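Home | Visits | Notes | Archive | Contact

April. By Macarena Robles

Quick writeup before I forget it all. Train got in late so I missed the coffee and the welcome talk, and walked straight into the tour group in the corridor. Six of us, visitor stickers, no bags allowed past the second door.

The place is Nodley, upstairs from a print shop. They gather examples for teaching robot arms to do table jobs. Picking up, putting down, moving stuff from one side to the other. Ignacio Segura did the tour. Talks fast, walks faster. I got maybe two thirds of it down.

First room: people at desks driving the arms by hand. Each run is one example. Operator resets, goes again. Target is 600 good ones per task before anybody trains on it, and "good" is decided by a second person who never drove that run. Trinidad Requena does most of the checking. She had a queue of 47 waiting when we came by and didn't look up much, fair enough.

What gets a run thrown out, from my notes:
- operator waits too long at the start (the model learns to wait)
- arm bumps the table
- label says one thing, hand does another
- grip closes, opens, closes again. Sometimes kept, they argue over this one

I asked about the last one. Ignacio wants them kept, says a robot that has never seen a fumble won't know how to get out of one. Trinidad wants them in a separate pile. So there's a separate pile, it has 29 in it, and no one has trained on it yet.

Second room, quieter. Simulation side, which they call Trosora. Same kinds of jobs but the whole room is computer made, walls and floor and all, and you drive the gripper inside it. I expected something clean and gray like a CAD program. No, they've put in worn floorboards, baseboard, tape on the floor. Patricio Esteban builds these and he was pretty proud of the floor. Reason is that a policy trained in a blank world gets lost in a real room, so the junk goes in on purpose. He swaps textures and lighting between batches. Also tilts the camera a bit, so the model doesn't get hooked on one angle.

Tried it myself! 3 goes. First one I closed on nothing. Second one I got turned sideways and lost track of where the table was, you really only have the view past the fingers and its harder than it looks from behind someone's chair. Third one Patricio said was "usable", I'll take it. 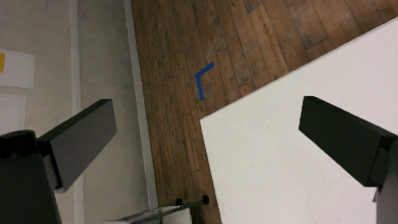
The thing I kept coming back to on the way home was the starting positions. Patricio says beginners always start from the same comfortable spot, hand over the middle of the table, and then the model is useless from anywhere else. So operators get a random start now, sometimes well off to one side with the table running away at a slant, and the first part of the job is just getting back over it. Slower to collect. He thinks its worth it, Ignacio says ask him again when the batch is done.

Somebody in our group asked whether sim runs count the same as real ones. Short answer no. They're mixed in at a ratio they are still fiddling with and wouldn't give us a number. Eusebio Escobar (he runs the training jobs, joined us at the end with a sandwich) said the mix matters less than whether the sim runs were driven by the same people, becuase everyone has their own habits on the stick.

Missed the Q&A, had to get my train. If anyone else on the tour wrote down the name of the controller they use, send it to me please. Next visit is Draltel, afternoon slot, bring flat shoes, I'm told there's a lot of stairs.

This site uses cookies to remember your settings. Accept | Manage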